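第六章　台布：选、铺、收、洗

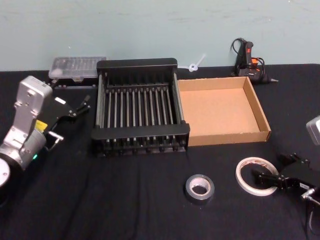
图6-1　铺黑色台布的桌面

本章要点
台布的料子和颜色。尺寸怎么算，垂边留多少。铺台的手法。撤台、清点、送洗、入库。深色台布单独讲一节，因为出问题最多。
学时安排见书前总表。实训课和第七章合着上，先铺布，后摆餐具，中间不要隔太久，隔久了手就生。

开篇案例　Girnport会议中心的晚宴

九月，旺季。Girnport会议中心接了一场答谢晚宴，客人200位，主家指定黑色台布、白色口布，桌花自带。合同早就签了，布草这边接到通知偏晚，库里黑布不够，临时向Vurmont酒店借了一批。

借来的布下午到。尺寸对，数也对，签字，上推车，推进宴会厅。铺到第三排，领班停住了：左边几桌发灰，右边几桌发蓝，中间一桌偏棕。单看哪一块都是黑的，挨在一起就不是一回事。厅里灯一开全，更明显。

重新分。自家的布集中到主桌和前区，借来的放到后区和靠墙的位置，偏棕的那几块撤下来做签到台和备餐台。分完又铺，铺完发现另一件事：绒毛。借来的布和白毛巾一起烘过，一层细白毛，粘在面上，手拍不掉。找滚筒，滚筒只有两个，纸还快用完了。最后是拿胶带缠在手上一桌一桌粘的。

宴会六点半开始，六点一刻还有人蹲在桌边粘毛。客人没有投诉，主家也没提。可是当晚的工作记录写得很长，后来会议中心改了三条规定：借用深色台布，先取一块到厅里灯光下比色，再谈数量；深色布与浅色布在烘干环节分开；滚筒纸列入宴前检查单。

案例思考
接布的人签字之前该做什么？色差发现以后，除了重新分区，还有没有别的办法？如果主桌是圆桌、后区是长桌，借来的布又只有方的，怎么调？
先自己想，写几句，讲完第三节回头再看。

第一节　台布是干什么的

教科书里常写“美化环境”。对，但太笼统。拆开看。

一是遮。宴会用的桌子多半是折叠桌，桌面有划痕，桌腿是铁架，两张拼一起还有缝。台布把这些全盖住。垂边够长，桌腿也看不见，客人的包放在脚边也不显乱。

二是护。热盘子、汤汁、红酒。桌面直接碰到，轻则留印，重则起泡。台布下面在加一层台呢，隔热、吸音，杯子放下去声音小。没有台呢的桌子，一落杯就响，一个厅几十桌一起响，讲话的人要提高嗓门。

三是定调。白布正式，干净，和什么餐具都配。米色软一些，适合早餐和茶歇。红布喜庆，婚宴用得多，可是红布上放红烧菜，菜就不起眼了。黑布现代、硬朗，衬银器和玻璃最好看，也常用于展示、品鉴、产品陈列。颜色的事后面还讲。

四是管理。这一条学生容易忽略。铺什么布，员工一看就知道这桌什么用途。有的会议中心规定主桌、嘉宾桌、工作桌各用一色，传菜的人不用看图，认布就行。

再补一句。台布是消耗品，也是资产。破了要报，丢了要查，借出去要有单子。做布草的人整天和这些单子打交道，比铺台的时间还长。

第二节　料子

常用的分三类，棉、涤、混纺。麻的有，少，贵，皱得快，多见于小餐厅。

棉布。吸水好，垂感好，手摸着舒服。洗了要烫，不烫没法用。会缩水，头几次缩得最厉害，所以新布采购时尺寸要放余量，或者要求厂家先做预缩。白棉布耐漂，红酒渍还有救。

涤纶布。不缩，不太皱，干得快，颜色稳。缺点是不吸水，水倒上去会跑，跑到客人裤子上。另外起静电，冬天尤其，吸灰吸毛。深色涤纶布吸了毛，前面案例里就是这个情况。还怕烫，蜡烛油滴上去、烟头碰一下，就是一个洞，边上发硬，补不了。

混纺。各占一点好处，也各带一点毛病。多数宴会厅最后选的是混纺，理由很实在：洗得动，烫得快，价钱中间。比例怎么选要看洗衣房的设备，洗衣房只有一台老式烫平机的，棉的比例不要太高，不然堵在烫平那一关，晚上铺不出来。

织法也要看。平纹最普通。缎纹有光，正面亮背面暗，铺反了一眼就看出来。提花的有图案，图案有方向，铺的时候要统一朝向，一般朝主位或者朝门，各家规矩不同，一个厅里必须一样。

怎么验料，四个动作。摸：厚薄是否均匀。看：对着光，有没有稀路、断纱。揉：攥一把，松开，看皱得如何。滴：滴几滴水，看是吸进去还是滚开。有条件的再剪一小条做洗涤测试。Moriarty布草公司的送样里会附一块洗过的对照样，这种做法好，采购时可以主动要。

注意，样品和大货不一定一致。验大货的时候不要只看最上面一包，要从中间和底下各抽一包。抽出来的要展开，整块展开，别只翻一个角。

第三节　颜色与色差

先说白。白也分，有的偏蓝，有的偏黄。新买的白布通常加了增白，洗过若干次以后增白掉了，变成自然的白，和新布放一起，新的发蓝，旧的发黄。所以补货要成批补，补来的新布最好单独用在一个小厅，别和旧布混铺。

再说深色。黑、藏青、墨绿、酒红，都在这一类。深色布的色差来自几处。

染缸不同。同一个厂，同一个色号，两缸出来也有差别。采购合同上要写明同缸，做不到的，要求按缸分包、标缸号。

洗的次数不同。黑布越洗越灰，边角先灰，因为边角摩擦多。常用的那一摞灰得快，压在最底下那一摞几乎还是新的。解决办法是轮换，先进先出，洗回来的放最下面，从上面取。听着简单，赶时间的时候人人都往上一扔。

灯光不同。库房是冷光，宴会厅是暖光，在库房看着一样，到厅里不一样。比色一定到使用现场去比，灯要开到宴会时的那一档。白天有窗的厅，还要拉上窗帘再看一遍。

料子不同。棉的黑是哑的，涤的黑是亮的。色号一样也救不了，反光不同。不要混。

深色布还有个盐渍问题。汗、汤、饮料干了以后留一圈白印，浅色布上看不见，黑布上很清楚。撤台以后不要堆着过夜，当天送洗。送不了的，至少摊开，把湿的拣出来另放。

粉尘也是。粉笔灰、面粉、糖霜。甜品台配黑布，照片好看，可是糖霜掉一点就是一个白点，值台的人要一直盯着。跟主家沟通时这一点要讲清楚，讲了以后他还是要，那就多备一块，中途找机会换。

小结一下颜色怎么定：看灯光，看菜，看餐具，看主家的要求，最后看库存。顺序可以变，库存这一项不能漏。销售答应了客人一种颜色，回来发现库里没有，这种事每年都有。

第四节　尺寸与垂边

算法不难。方桌、长桌：台布边长等于桌面边长加两倍垂边。圆桌：台布直径等于桌面直径加两倍垂边。圆桌铺方布的，四角会长出来一截，按对角线算，角不能拖到地上。

垂边留多少。日常早餐、简餐，短的就行，15厘米上下就不显得小气了，短了客人腿不碍事，服务员走动也不会踩到。正餐要长一些，到椅面附近，刚好搭上又不压住。宴会、签到台、展示台，客人看得到桌腿的，一般落到离地一指，或者加桌裙。完全拖地的，好看，危险，推车轮子卷进去过，整桌餐具都拉下来。

要给卷边留量。台布四周的卷边，各家做法不一，下单时写的是成品尺寸还是裁剪尺寸，一定写明。写漏了，到货小一圈，退又退不了，只好拿去做小桌的布。

缩水也算进去。棉的比例越高余量越大，具体数字以厂家测试报告为准，没有报告的，自己拿一块洗三遍再量。量的时候平铺，不要拉。两头拉着量，量出来总是够的。

拼桌。两张长桌接起来，能用一整块布就用一整块，接缝处下面垫台呢，压平。用两块的，上面那块压下面那块，重叠10厘米，开口背着门，客人进来看不见接缝。U形、回形台，转角的地方先铺里侧，后铺外侧，多出来的布向内折，折成一个三角，塞到下面，用夹子固定。夹子用透明的或者和布同色的。

练习时最常见的错误，拿错号。大小两种长桌布叠起来厚度差不多，抱过去展开才知道不对，再叠回去，折痕就乱了。所以入库要在折边上缝色线，或者挂尺码标。Uteteck的做法是在卷边内侧缝一小段彩色布条，大号红，中号黄，小号蓝，翻开一角就看见，洗也洗不掉。

第五节　铺台

铺之前。桌子先定位，量好间距再铺，铺完再挪桌子，布就歪了。桌子要稳，四条腿都落地，晃的垫好。桌面擦干净，干的。台呢铺平，四角扎紧。手洗干净，指甲、戒指、手表，都会勾丝，能摘的摘掉。

取布。按桌取，抱在小臂上，不要夹在腋下，不要搭在肩上，更不要放椅子上、放地上。看一眼有没有洞、有没有渍，有问题的当场挑出来，另放，别塞回架子底下。塞回去的，下一次还是会被人拿出来。

三种手法。

推拉式。站在主位对面，布放在桌上打开，双手捏住近身一边，其余的布向前推出去，再往回拉，让中线对准桌子中线。动作小，不带风，适合客人已经在旁边的时候，也适合小餐厅。初学先练这个。

抖铺式。双手把布提起来，折叠好的部分一次性抖开，平着落下去。快。要求周围有空间，身边不能有餐具和蜡烛。力量在手腕，不在胳膊，胳膊一用力布就飞过去了。

撒网式。多用于圆桌大台布。布斜着拢在身前，转腰，向斜前方撒出去，落下来刚好盖住。好看，表演性强，技能比赛喜欢考。平时用得不多，学会就行，不必迷信。

铺完检查。中线正不正。正面朝上没有。四边垂下来一样长没有，长桌看两头，圆桌看四角。折痕方向全厅一致。没有毛，没有线头。绕桌子走一圈，再退远几步看一眼，近处看不出来的歪，远处一看就出来。

深色布多两步。用滚筒走一遍，从中间往边上滚，一个方向。然后侧着头对着灯看，找手印和水印。铺好以后不要再拿湿抹布碰，擦一下一道印子，干了更明显。餐具也是，摆之前擦干，杯底的水在黑布上会留圈。

时间。熟手一桌很快，新手慢，别催。催出来的歪，后面还得返工。实训课按组计时，返工的时间也算进去，这样大家就知道快慢是怎么回事了。

第六节　换布、撤台、清点

营业中换布。客人还在厅里，旧布不能整个掀掉，桌面露出来不好看。做法是旧布从一边卷起一半，新布从这一边铺上一半，餐具、花瓶移到新布上，再卷另一半，把新布拉到位。两个人配合，一个人也能做，慢点。花瓶里有水，端稳。

撤台顺序。先收口布，数好，捆好。再收玻璃，再收银器、瓷器。最后收布。收布之前拿手在桌面上摸一遍，叉子、牙签、戒指、耳环、助听器，裹在布里送进洗衣机的都有过。碎屑往中间拢，四角提起来，到垃圾桶边上抖，不在厅里抖。

收布要分。干净的、轻污的、重污的、有破损的，四堆。深浅分开。沾了红酒、咖啡、酱油的，打个结，结打在污渍旁边，洗衣房看到结就知道要预处理。打结这个约定要和洗衣房提前讲好，有的洗衣房不认这个，认夹子或者认色袋。

清点。以Girnport会议中心案例那场为例，全场用黑色台布114块，自有和借入混用，撤下来先按标分，再按块数对单，借入的单独装袋、单独封口、单独签字。当时有人图省事，想洗完再分，领班没同意。洗完再分，标磨掉一个就说不清了。

数字对不上怎么办。先查推车底下，再查备餐间，再查垃圾袋。多数在这三个地方。还没有，登记，写明厅名、时间段、经手人，不要自己从别的架子上拿一块凑数。凑了这次，下次那个架子又少一块，一路少下去。

第七节　洗涤与入库（概述）

详细的洗涤工艺放在第九章，这里只讲餐厅这边应该知道的。

送洗单写什么：品名、颜色、尺码、数量、特殊污渍、交回时间。交回时间写几点，不要写“尽快”。

深色布要求：冷水或低温，不加漂，单独洗，翻面洗更好，与毛巾分开烘。毛巾掉毛，这一条违反得最多。烘的时候不要塞满，塞满了烘不透，折痕压死，烫也烫不开。

白布要求：及时。蛋白类的渍，蛋、奶、血，先冷水，后热水，反了就固定在上面了。油渍用热的。红酒趁湿。口红、蜡，交给洗衣房，别自己抠。

烫平。布边先进，拉直，两个人各执一角，速度一样。斜着进去，出来就是菱形的，铺在桌上永远对不正。烫完趁热折，折法统一，正面朝里还是朝外全馆一个规矩。

入库。架子离地，离墙。按颜色、按尺码，大的放下层，小的放上层。洗回来的放最下面，前面讲过了，再讲一遍。深色布用布罩盖上，防灰也防晒，黑布靠窗放一个夏天，朝外那条折边会褪成一道棕色。

报废标准。有洞，补了能看出来的；渍洗过两遍仍在的；黑布灰到和标准色卡差一档以上的；卷边散开、布边发毛的。报废的布裁小，做擦杯布、做垫布，裁之前剪掉标，免得又混回库里。

本章词语
台呢　铺在台布下面的一层厚绒，隔热吸音。
垂边　台布从桌沿垂下的部分。
桌裙　围在桌子四周的布，多带褶，用扣或魔术贴固定。
顶布　铺在台布上面的一块小布，可以只换顶布不换底布。
同缸　同一染缸染出的布，色差最小。
布草　餐厅、客房所用纺织品的统称。

课前准备
每组带滚筒一个，软尺一条，标签纸若干。长头发扎起来。实训室的台布用完折回原样，有破损写在门口的登记本上。
预习第五节三种手法，在家用床单练推拉式也可以，床单大小差不多，就是软了点。

第一节课先做一件事：把实训室架子上的深色台布全部取下来，拿到窗边，再拿到灯下，按深浅排一排，分出几组，写上组号。分不清的放在一起，另外标出来，上课时一起看。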